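Standville Community Forum > House and Home > Laundry and Cleaning

Thread: Red wash gone wrong, is it worth saving the whites?

mildewandson
Posted 7:42 am
Put a load on last night at 40 with what I believed to be whites. One red sock had other ideas. I now own two pink pillowcases, a pink school shirt and a tea towel from Whitby that looks as if it has had bad news. Nothing has been in the dryer yet. Is there any point trying to get it out, or do I tell my son that pink is the new uniform?

bracketfungus
Posted 7:58 am
Don't dry any of it. Wash the lot again straight away, without the sock. You'd be amazed how many people leave the sock in.

mildewandson
Posted 8:03 am
The sock is in the garden.

Thắng Đào
Posted 8:20 am
Oxygen bleach, the powder sort, in the hottest water the labels allow. Soak it overnight in a bucket and then do a normal wash. My parents ran a dry cleaner's (Đào, on the parade next to the chip shop, some of you will remember the bell on the door) and that bucket saved more marriages than the vicar did. If it's still pink after the first soak, do it again with fresh powder. People give up after one go.

pegbagpam
Posted 8:41 am
Colour run remover. It's a sachet, it costs a couple of quid, it works. I don't know why everyone has to have a bucket.

Thắng Đào
Posted 8:49 am
Because the sachet will have the print off your tea towel as well, Pam. Read the back of the box.

pegbagpam
Posted 8:55 am
It's a tea towel, not the Bayeux Tapestry.

mildewandson
Posted 9:02 am
It is quite a nice tea towel.

Sota Takagi
Posted 10:15 am
On the wider question of reds, I keep mine apart for the first few washes and then stop worrying. A cheap test: damp a white hankie, press it hard on an inside seam for a minute and see what comes off. If the hankie stays white, in it goes with the darks. I did this with everything in the house one wet October and only 2 things failed, both of them presents from my sister.

The ones to watch are the garments that are red and white to begin with, where the manufacturer has done the mixing for you. You can't separate those without scissors. Cold wash, straight out when it finishes, and never left sitting in a damp heap.

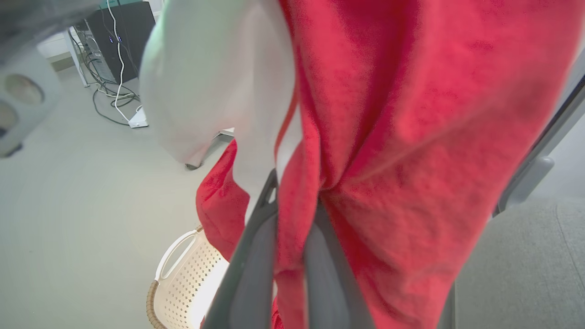 Red and white in the one armful. Cold wash for this sort of thing.

bracketfungus
Posted 10:31 am
Fluffy stuff is a menace for another reason, it sheds on everything. I had a fleece that gave me a red navel for a whole winter.

pegbagpam
Posted 10:34 am
Thank you for that.

holomau_heights
Posted 11:10 am
Vinegar. Half a cup in the first wash sets the dye and it never runs again. My nan swore by it.

Thắng Đào
Posted 11:26 am
Your nan was a fine woman, but vinegar doesn't set the dyes they use on cotton now. It'll make the drum smell of chips. Salt's the same story.

holomau_heights
Posted 11:30 am
Fifty years she did it and nothing ever ran.

bracketfungus
Posted 11:33 am
Did she own anything red?

holomau_heights
Posted 11:52 am
She was mostly in beige, now you mention it. I'm still doing the vinegar.

Sota Takagi
Posted 12:20 pm
I have 101 uses for vinegar in a book somewhere and at least 80 of them are just cleaning a kettle.

pegbagpam
Posted 12:44 pm
What about those colour catcher sheets? I put one in every mixed load and it comes out grey, so it must be catching something.

Thắng Đào
Posted 1:05 pm
They'll mop up a bit of loose dye. They won't beat a new red sock. I use one when I'm feeling lazy, and I wouldn't trust it with a good shirt.

mildewandson
Posted 6:37 pm
Update. Bucket in the bath since lunch, oxygen bleach, water as hot as the tap would go. I changed it once. The pillowcases are white again or near enough that I can't tell under the bathroom bulb. The shirt is a sort of blush. The tea towel has gone back in for a second soak with its print intact, so one point to Thắng.

pegbagpam
Posted 6:50 pm
The sachet would have had you finished by elevenses.

bracketfungus
Posted 7:04 pm
Check the shirt by the window in the morning. Bathroom bulbs lie. And read the label on the collar, if there's any polyester in it the stitching sometimes comes up a different shade from the cloth.

mildewandson
Posted 7:11 pm
Will do. He has a spare for tomorrow. Does anyone want one red sock, slightly snailed?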